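3.2 Secondary packaging and the gift bag

The second group of materials considered in this study consists of items used to present a textile at the point of sale or of giving. Earlier work on retail packaging has tended to treat the carrier bag, the tray and the insert as separate products, each with its own supplier and its own route to disposal. In practice they reach the household together. The interviews carried out in June 2018 showed that respondents seldom distinguished between the bag in which an article was handed over and the tray on which it had been displayed, and that both were usually kept or discarded in a single decision.

Of the 604 households that returned the questionnaire, more than 17 stated in the comments field that they kept paper bags with rope handles for later use. The handles were named as the chief reason. Bags with flat or twisted paper handles were described as less suitable for giving, even where the paper itself was heavier. The coding of these comments was carried out by Nadiia Yurchenko and checked against the categories used in the Wostia survey, with minor changes to the wording of category 7.

Trays present a different case. A shallow tray allows a folded cloth to lie flat and to be seen from above, whereas a bag requires the cloth to be folded more narrowly so that it will stand. The two methods therefore call for different folds of the same article, and the choice affects how creased the cloth is when it is first opened. Shops in the Momano group reported that staff were trained in the flat fold only and adapted it by hand when a bag was requested. The time needed for this adaptation was not recorded and falls outside the scope of the present section.

Moulded pulp was included because it is increasingly offered as a replacement for plastic inserts. Its raised rim and inner ridges give stiffness to a thin wall, and openings in the base reduce the amount of fibre required. Against this, the surface is fuzzy and may shed on to dark fabric. Zakharchenko supplied the project with material from ordinary stock, and no attempt was made to select pieces free of surface marks, as the aim was to assess packaging in the condition in which a customer would receive it. The principal forms are shown in Figure 4.

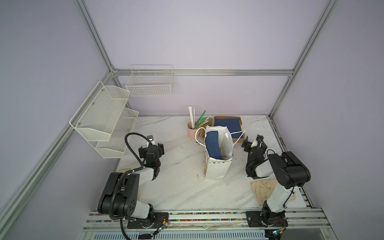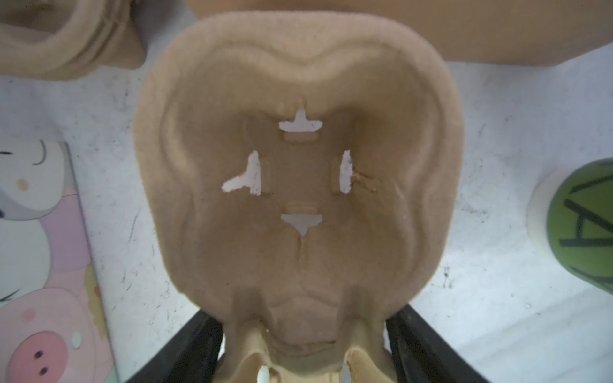

Figure 4. Packaging forms. First view: navy-blue cloth upright in a white paper gift bag and folded flat on a shallow cardboard tray. Second view: moulded pulp tray with stepped rim and cut-out openings.

Respondents were also asked how they would dispose of each form once it was no longer wanted. Paper bags gave rise to the greatest uncertainty, for the reason that rope handles and metallic decoration are not always accepted with waste paper, and local guidance differed between the districts covered. Several respondents removed the handles first; others placed the whole bag in general waste. Pulp trays were generally regarded as belonging with cardboard, although a small number of respondents compared them with egg boxes and composted them.

These answers should be read with some caution. The questionnaire used the term "tray" for both board and pulp, and the follow-up interviews in August indicated that the word was not always understood in the same way. The Jera classification, which separates folded board from moulded fibre, has accordingly been adopted in the tables that follow, and responses that could not be assigned to either class have been left out of the totals.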